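Write the House Rules Before You Fold the Laundry

By Raili Miettinen
Apr 28, 2020

I love standards. I know how that sounds, and I'm going to make the case anyway, because I think the most exciting thing happening in home robotics right now is a short stack of paper that says how a person should pick up a shirt.

For years we argued over arms and motors. Now plenty of groups teach robots by having people do the chores themselves with a gripper in each hand, in ordinary rooms, on ordinary beds and floors. It's a wonderful idea! You get real fabric, real light and real human judgment. You also get every bad habit a tired person can bring to a chore, and those habits go straight into the machine.

So what should the rules say? I've read the handling guides from Stilon and Kereama cover to cover (Kereama's runs to 49 pages, and I enjoyed most of them), and I helped write a much shorter one at Merel. Ours has six rules. My favorite is the first: start every take with both grippers up, still, and clear of the cloth. Hold that while you breathe in and out once. Then begin.

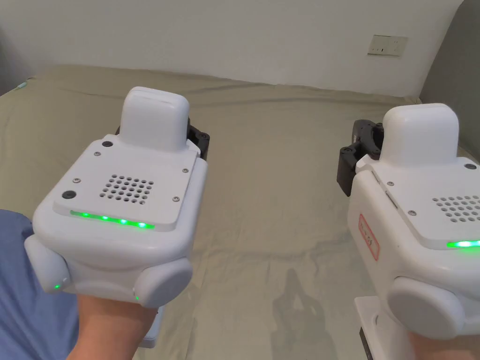

It sounds fussy until you've tried to sort 4,000 takes in which people began whenever they felt like it. Some were already moving when the recording started. Some had a sock in one hand. Valentin Bodin spent most of February trimming the beginnings of those takes by hand, and he has my thanks and a very good bottle of cider.

The second rule is my other favorite, and it's the one people fight me on. A hand with nothing to do should stay open and stay near. When you lift a garment with one gripper, don't let the other drift off behind your back or rest on your knee. Keep it where it could help. A person who folds clothes well does this without thinking, and I'd like robots to pick up the same manners.

Henrike Hagedorn thinks I'm overdoing it. Her view is that people should work naturally, full stop, and that each rule we add makes the result a little more like a dance routine. I take that seriously. She's right that our early draft told people which sleeve to pick up first, and she's right that it was silly. We cut it. A good rule covers how you begin, how you stop, what you do when you drop something and what must never be in the room. It leaves the folding to the folder.

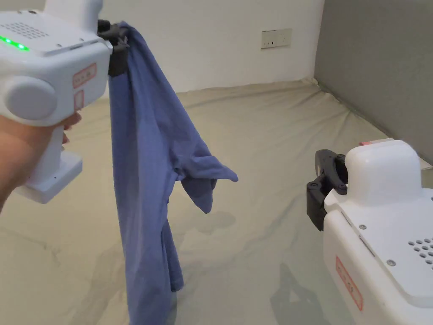
One gripper holding a blue garment, the other empty.

Then there are the rules that protect people, and here I'd like us to be much stricter than we are. Family photos and mail come down before anyone starts. Anyone who lives there can call a halt, no reason needed. Breaks are written into the schedule and paid. Holding up two devices for a long stretch is work for the wrists, and a guide that spends ten pages on file names and one line on sore arms has its priorities upside down. Starex put breaks on the first page of its guide, and I cheered out loud when I saw it.

My last wish is that we'd share these things. Most of the guides I know of sit in private folders, each one relearning what the last one learned. Ours is going out to anyone who asks, mistakes included, and Solène Tanguy is already collecting changes for the next version. Send her yours, especially if you disagree with me about the idle hand.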